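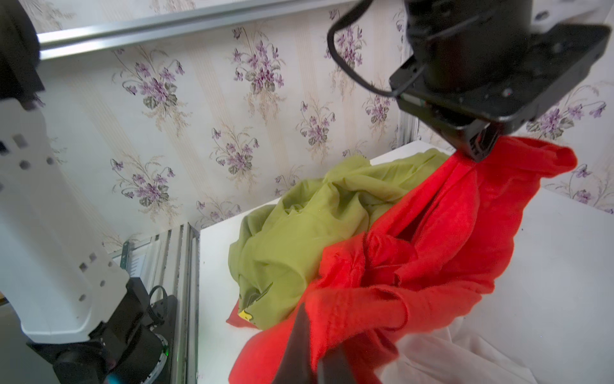 Sorting bright red knitwear from light colors before washing

Posted in Laundry and Fabric Care

I have a mixed pile to wash: a bright red top in a soft knit, a thin olive-yellow one with a small printed graphic, and a few white pieces. The red one is new and the care tag has been cut out. My machine is a Clinder with a 6 kg drum, and I would prefer one load to three. Is a cold wash enough to stop the red from running onto the others, or does it have to go in alone? Also, should they be folded or hung afterward? I have one shelf and very little rail.

wudik_flat4

Wash the red alone for the first few cycles. Cold water slows dye loss but does not prevent it, and white fabric will show a small amount of transfer that you would never notice on a dark color.

Test it first. Wet an inside seam, press a white cloth on it for a minute and check the cloth. If there is color on the cloth, keep washing it separately and repeat the test after each wash. If the cloth stays clean twice in a row, the red can go in with other darks at 80 F. I would still not put it in with whites.

The olive one is a different problem. Thin fabric snags on zippers and gets pulled out of shape by heavier items, so turn it inside out (this also protects the print) and put it in a mesh bag on the delicate cycle. The whites can go in on their own at 103 F, or hotter if they are plain cotton and the tags allow it.

As for storage, fold the knit. On a hanger the weight pulls at the shoulders and leaves points. Lay it face down, bring both sides in to the middle with the sleeves flat on top, then fold up from the hem. Lift it with both hands under it - picking it up by one pinch of fabric undoes the folds. The thin one creases easily, so give it the rail space.

Bereket Tsegaye

just use a color catcher sheet, never had a problem. i wash everything together on cold

Jusari

Color catcher sheets pick up loose dye in the water. They do little where a wet red item is lying directly against a white one, for example when the load sits in the drum after the spin. If you do mix colors, take everything out as soon as the cycle ends.

One correction on the seam test: use warm water. Some reds pass cold and fail warm.

Fakir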